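Project report, January 2021

# The Landing Above the Hall: Making a Useful Place Out of an In-Between One

When our group first signed up for the interiors module, I think most of us were hoping for a kitchen or a nice big reading room, something with plenty to draw and plenty to argue over. What we were given was the upper landing at Bosman House, and I will admit there was a little sighing on the way home. By the end of the term I had grown so fond of it that I kept finding excuses to go up there (my sketchbook is mostly stairs now, with a few cups of tea).

The assignment asked us to choose a part of the building that people pass through and to say how it could be used better, on a very small budget. We called our proposal Vimell, after a long evening of crossing out worse names.

## What the landing is like

Our study area is the strip of floor that looks over the lower level. Everyone who works in the upstairs rooms comes through it, and a fair number of them stop there, which was the thing that interested us most. People lean, chat, finish a phone call, put a bag down for a minute and forget it. My own first notes say "corridor," and two pages later I had crossed that out and written "porch," and I still think porch is the better word.

The light is kind up there, especially in the morning, and sound travels in a funny way. You can hear a conversation on the floor below quite clearly if you stand near the stairs, and hardly at all if you move back toward the rooms.

The railing does a lot of the work in giving the place its character. It is black metal with a top rail and upright posts, and against the white walls it reads almost like a pencil line drawn across the building. We talked about painting it and then, after much back and forth, decided to leave it exactly as it is.

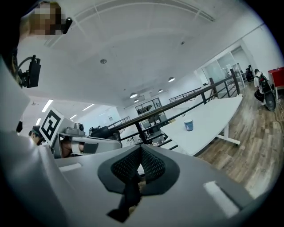 ## How we studied it

We spent 30 hours on the landing over the term, split into short visits so that we would catch it at different times of day. One of us sat with a notebook and wrote down what people did, and another marked on a floor plan where they did it. We collected 89 notes in all, some of them a full paragraph and some of them just "sat on stairs, ate apple."

We also left a comment box out for two weeks. The replies were lovely to read, even the grumpy ones! Most people wanted somewhere to sit, and several asked us please not to fill the place up, which we took to heart.

## What we propose

Our plan has 3 parts, and we tried hard to keep each one simple enough that it could be done over a June weekend.

- **A long, low bench** along the wall side, facing the railing. We based ours on the Narine bench, a design from an older student project, and made it shallower so people can still walk past comfortably.
- **A row of 5 wall hooks** near the doors, for coats and bags that would otherwise end up on the floor.
- **A soft wall panel** from Skaltida, hung at the noisier end by the stairs, with a border wide enough for pinning notices.

Nothing in the plan is fixed to the railing or hung from it. We had a very pretty drawing with planters along the top rail, and I was sorry to let it go, but the thought of a flowerpot heading for the lower floor settled the matter quickly.

## What we would do differently

We measured the walking width far too late. Our first bench was a beautiful thing on paper, and when we taped its outline on the floor we had to turn sideways to get by. Taping should have come in the first week, before anyone had opened a drawing program, and I would pass that along to any group taking the module after us.

I also wish we had spent more time there in the evening. Our notes thin out after supper, and the comment cards suggest a whole second life up there once classes are over, with people waiting for rides and going over their homework together. The bench drawings and the taped plan are in the appendix, along with the comment cards, which we have typed up with the spelling left alone.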